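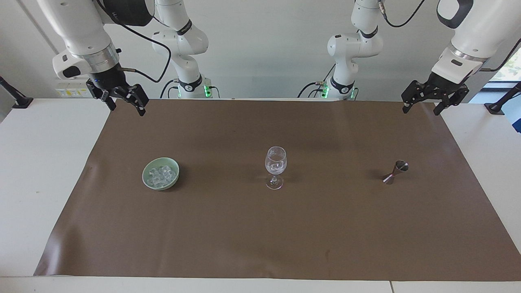

Marwan Rizk writes that his pair of arms stopped dead between the ice and the pour, and would we kindly print the cure, as his guests had gone back to beer.

Gladly, Marwan. Ours did the same in April, at a party for 15, and the trouble was a meltwater puddle under the glass. The foot slid, the arm felt a shove it wasn't expecting, and the safety stop did its job with great ceremony.

Wipe the mat before every round, and again when you're sure you needn't.

Press the stop button before you reach in for anything. An arm that has paused may only be thinking.

Keep the grip setting for glass well below the one for metal. I ran both on the metal setting for one evening and swept up afterwards on my knees. Langlois the cat was shut in the hall and has not forgiven me.

Throw out any ice the glass broke near. All of it, bowl rinsed, start again.

Check that no cable can snag when the wrist turns. Do it slowly, with an empty gripper, and your own drink somewhere else.

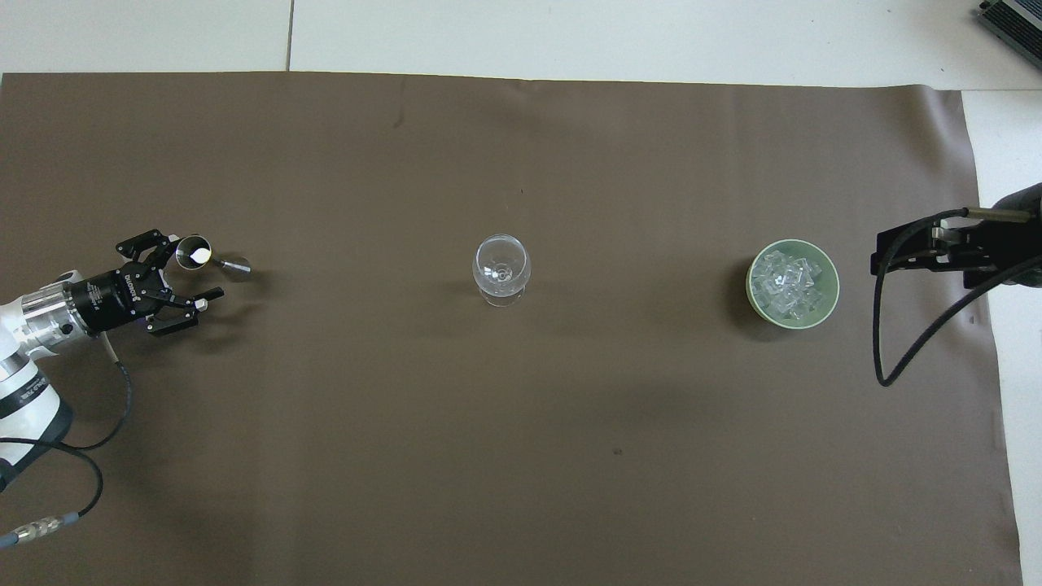

Can I just switch the power off and on again when it jams?

Only once you've taken the glass away and your hands with it. Some arms sag when the power goes, and others head for their starting position by the shortest route, whatever happens to be standing there.

Hanna Głowacki's tip for getting red wine out of grey grout is held over to next time.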